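Clureo > Food > Conversations > Huiling Luo

Huiling Luo would like you to eat more porridge

By Junhao Deng

It's five in the morning and Huiling Luo is already talking about water. She has a cup of rice in one hand and is pointing with the other at the tap, which she has opinions about, and I haven't got my coat off yet.

"The water in Sesov is hard," she says. "You get a different congee from hard water. Where I lived before, the rice went to silk in an hour and a half. The first morning I cooked in this town I stood there for two hours and it still looked like rice in a bath. I nearly cried! I had people coming."

She solved it the slow way, with a notebook, changing one thing each day. Now she soaks the rice overnight with a pinch of salt and a few drops of oil, and she starts it in water that is already boiling. The congee at Qin, her breakfast counter on the river side of town, cooks for 4 hours on the lowest flame she can hold. I have been eating it since it opened and I still can't get mine at home to taste like it, so I asked if I could come in early and watch, and ask her everything.

Qin has 24 seats and one thing on the menu, with a dozen or so things to put on it. That was the plan from the start, though she admits her family took some convincing. Her aunt, Huiling Fan (yes, two Huilings, and yes, the mail gets mixed up), wanted noodles as well. So did the bank.

"My aunt said, who goes out for porridge? It's what you eat when you're sick. And I said, right, and how do you feel when somebody brings it to you? You feel looked after. Why do you have to be sick first?"

She has a way of asking a question and then going off to stir something. The stirring matters. In the first half hour she goes around the bottom of the pot again and again with a flat paddle, scraping into the corner where the side meets the base, and after that she mostly leaves it alone. I'd always done the opposite, ignoring it at the start and fussing at the end. She was very kind about this.

"Everybody does that. You get nervous when it's thick, so you stir. But the beginning is when the rice sits down and sticks. Once it's moving by itself, let it go. Come back and say hello every ten minutes."

I asked what kind of rice she uses, expecting a secret. She buys a plain medium grain from a wholesaler and mixes in some broken rice, about a fifth by volume. Broken rice used to be the cheap stuff, sold for chickens in some places, and she loves it. The rough ends give up their starch fast and thicken the pot, while the whole grains keep a bit of shape. If you can't find it, she says, put a handful of your regular rice in a bag, freeze it damp overnight, and crush it with a rolling pin in the morning. I've tried this three times since. It works so well that I called my sister.

Luo grew up with a thicker, plainer porridge than the one she serves. Her grandmother made it in the evening from leftover rice and it was eaten with something very salty: fermented tofu, pickled mustard stems, a piece of dried fish that had to last everyone the whole meal. She learned the smooth southern style later, from a cook named Zhenhua Kang, who hired her to wash dishes and ended up teaching her almost everything else.

"He didn't really explain. He'd hand me a spoon and say, 'What's missing?' And I'd say salt, and he'd shake his head. For weeks! Then one day I said, 'It's missing twenty minutes,' and he laughed so hard he had to sit down. That was the day I got to touch the stove."

Kang still phones her. He wants to know what the weather is like, as cold mornings call for a slightly thinner pot that stays hot longer in the bowl, and he doesn't trust her to remember. She does remember. She lets him tell her.

By six the room smells like ginger and we've moved on to toppings, a subject on which she can't be slowed down. There's a century egg cut small so it melts into the bowl. There are fried shallots, peanuts boiled with star anise, shredded ginger soaked in ice water so it curls and loses its bite, and a chili crisp that Yuzhen Duan makes two doors away and delivers in reused jam jars. Luo and Duan met over a parking space. They disagree about sugar in chili crisp (Duan says a little, Luo says none) and the current jar has a little.

My favorite is the simplest one, a spoonful of chopped celery leaves with white pepper and a thread of sesame oil. I'd been throwing celery leaves away my whole life.

"Don't tell me that," she says, with her hand over her eyes.

She's just as happy to talk about porridge that isn't hers. Over the past year she has cooked oatmeal with a Scottish customer who insists on water and salt only, a sour rye porridge she found in an old Baltic cookbook, and Filipino arroz caldo with so much fried garlic that the neighbors knocked to ask what it was. She wants to do a grits morning in October, when the corn she likes comes in. She keeps a map on the wall behind the register with a pin for every porridge a customer has described to her, and a lot of the pins came with a story about somebody's mother.

"People get quiet when they tell me. A man came in, a big guy, in a hurry, and he saw the map and he stayed forty-five minutes talking about cornmeal. He'd missed his bus. He came back the next week with the pan his mother used, just to show me."

The business side, she says, is less romantic. Rice is cheap and gas isn't. A pot that cooks that long has to be paid for by people who think of porridge as a cheap thing, and for the first winter she kept a second job doing the books at Clikon, a print shop across the bridge. In a good month now she sells up to 1000 bowls, and the second job is gone. She closes at noon. She has been asked many times to open for lunch and she always says no, quite cheerfully, and goes home to sleep.

I wanted to know what she'd tell someone who had never cooked it. She wiped down the counter for a while before she answered.

"Make it on a day when you're home anyway. Don't make an event. One cup of rice, ten cups of water, your biggest pot, because it'll climb. If it's too thick, add boiling water, never cold. If it's too thin, you're early. And salt at the end! If you salt in the beginning and then it cooks down, you can't go back."

And if it burns on the bottom?

"Don't scrape. Pour the top into another pot, very gently, and pretend. I've done it. Zhenhua has done it. The burned part comes off tomorrow with baking soda."

She's also a great believer in the second day. Leftover congee sets firm in the fridge, and she cuts it in slabs, dusts them with cornstarch and fries them until they have a crust, then eats them standing up with soy sauce and a fried egg. It isn't on the menu. There's hardly ever any left, and when there is, it's hers.

The first customers were at the door before seven, stamping their feet, and she had a ladle in her hand before they'd sat down. I got the stool by the window. She brought me a bowl I hadn't ordered, with celery leaves, and stood there until I'd tasted it.

"What's missing?" she said.

I said salt. She shook her head.

Qin is at 1553 River Road, Sesov, and serves from seven until noon or until the pot is empty. Bring cash for the peanuts, which are sold by the bag at the door.

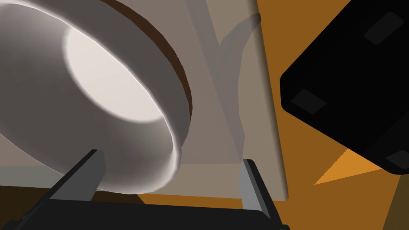 Wide vessel in pale gray, with a thin dark brown band along the rim. Computer rendering.

Contact the Clureo food desk | © Clureo | Back to top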